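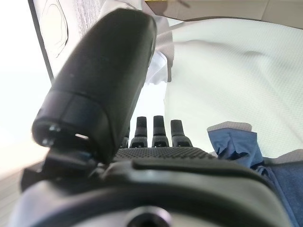 View from the wrist camera, with the large finger on the left, the small fingers behind it and the textured pad in front of them.

Home | Guides | Grippers | Cameras | Contact

Comparing two hands on cloth

These steps are for comparing the Rulten hand with the Clodier two-jaw gripper on the same arm. Allow a morning for each.

1. Fit the hand and check the two screws at the base of the large finger. Wipe any dust off the shell.

2. Set the wrist camera exposure by hand. Auto exposure follows the pale fabric and the fingers come out too dark to judge. We start at 2000 microseconds and go down from there.

3. Load the Dobson controller profile for the hand. Set the closing force to 300 and leave it there for both grippers.

4. Bunch a blue cloth next to a white one so that both are in view. Pick from the ridge of a fold and lift slowly.

5. Save every attempt, including the misses. Our Nollton log has 1423 picks for the Rulten and 1882 for the Clodier, so compare rates and not totals.

If the cloth slides over the raised dots on the pad, clean the pad before changing the force.

Page last changed January 2021.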